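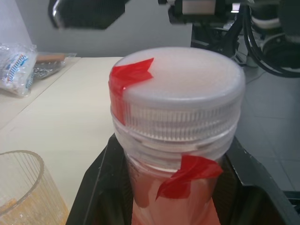

The bottle, cap on, with the red tape still attached.

Screenwash safe to keep in an unheated shed over winter?

I bought concentrated screenwash from Clanix in January and decanted what was left into clear plastic bottles. The shed gets very cold and the label has come off the original container, so I can't check what it says about storage. Will it freeze and split the bottles? Also, does it go off? I only do 3,000 miles a year so it lasts me ages.

fevham_lane

Neat concentrate shouldn't freeze in a normal British winter. Diluted is another matter – if you've mixed it weak for summer it can turn to slush, so leave a gap at the top for it to expand. I keep mine on the garage floor, 15 bottles at the last tidy-up, and haven't had one split.

What I would change is the bottles. Anything that once held a drink can be mistaken for a drink, and some screenwash contains methanol. Write on the bottle itself in permanent marker, what it is and whether it's neat or mixed. Tape comes off in the damp. Put it on a high shelf if children use the shed.

Gorkau Motorist

Just buy ready mixed, it's not worth the bother.

noiphan35

Agree with the marker pen. On it going off, mine was fine after two winters but had lost most of its smell. Keep it out of the sun and do the caps up tight, as the alcohol evaporates and then it will freeze sooner than you expect. If you can't remember how strong a bottle is, put 150 ml in a tub in the freezer overnight, well labelled and away from food – if it's solid by morning, save it for the summer.

stillonthedrive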